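Rovbridge Club Gripper Kit - Class Pack

Product code 3942
In stock at our Perby warehouse

The Class Pack is for school clubs and student teams working on pick-and-place tasks. Students hold the gripper by hand, carry out the task themselves, and use the recordings as training material for their own project.

What's in the pack
Hand-held gripper, black plastic body
Blue padded fingers with textured grid surface
Spare finger pads
Hex key and screw set
Printed task cards, 44 pages

The first task on the cards is cup sorting. It needs paper cups and a table at home or at school. Start with some cups upside down and some on their side, open the fingers wide, and come in slowly.

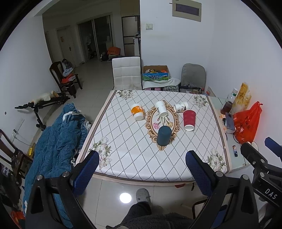
Chidiac wrote to us in August that the club at Neltness had trouble with cups lying down - students kept pushing them away before the fingers closed. Going in from above fixed most of it, and the club would like to see that on the card.

The task cards were revised on 1 Sep 2025 and now cover this. Packs with serial numbers after 2363 have the new cards. Owners of earlier packs can ask for a free set.

Replacement finger pads are sold separately under code 608. Pads wear faster on rough surfaces, so check them before a competition. Cups are not included.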